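Print this page
E-mail this story to a friend

The Lamp on Clindum Street

I rented the upstairs room at Hinrichs for one reason - it was cheap and it came with a table. I was going to write my novel there. I told everybody I was going to write my novel there, which was my first mistake, and then I paid through October, which was my second.

The novel was called Skemero. It was set on an island of that name where the tide went out one night and never came back in. I had 76 pages of it, and in those 76 pages my lighthouse keeper had climbed the stairs 4 times and come down only twice, so you can see the trouble I was in.

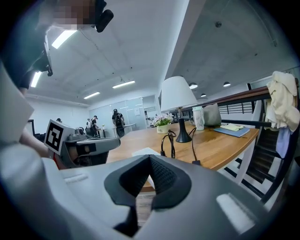
At the table, an arm reaching in.

Every morning I bought a coffee downstairs and a roll if they had the ones with seeds, and I went up and made myself a promise: 1000 words before lunch. Then I'd read what I had. Then I'd fix a comma. Then I'd start wondering what happens to boats when there isn't any water (do they lean? I think they lean), and I'd go look it up, and by then it was lunch!

My sister called most afternoons. She'd ask how the keeper was doing and I'd say he was upstairs.

"Still?" she'd say.

"He likes the view."

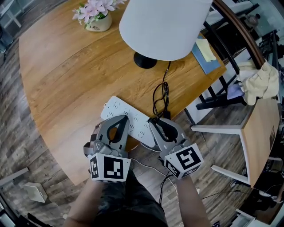

Then one evening the power went out on the whole street. I heard the bakery people laughing down on the sidewalk, and somebody's dog, and then nothing much. I sat there in the dark with my hands on the table and it came to me that the keeper didn't have anything to do up there. Of course he didn't. No water, no ships, no reason for a light. He was climbing those stairs every night and lighting the thing anyway, and I'd been writing him as if he had a job.

I found a pencil by feel and wrote on the back of my Dinix phone bill, big loopy letters, half of them on top of each other. He lights it for the people walking. That was all I put down. Because they would walk, wouldn't they? If the sea left, sooner or later somebody would start out across the bottom of it with a bag and a pair of good shoes. 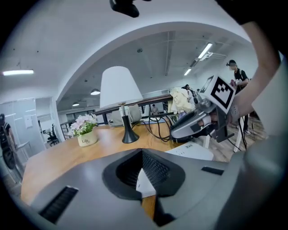

When the power came back I didn't get up right away. I wrote the first woman coming over the sand, and the keeper seeing her, and how he was so out of practice at talking that he asked if she wanted to see the stairs. She did. They went up together, and he let her light the lamp, and I let both of them come back down.

I called my sister, late as it was.

"He's in the kitchen," I said. "He's making her eggs."

E-mail this story to a friend
Print this page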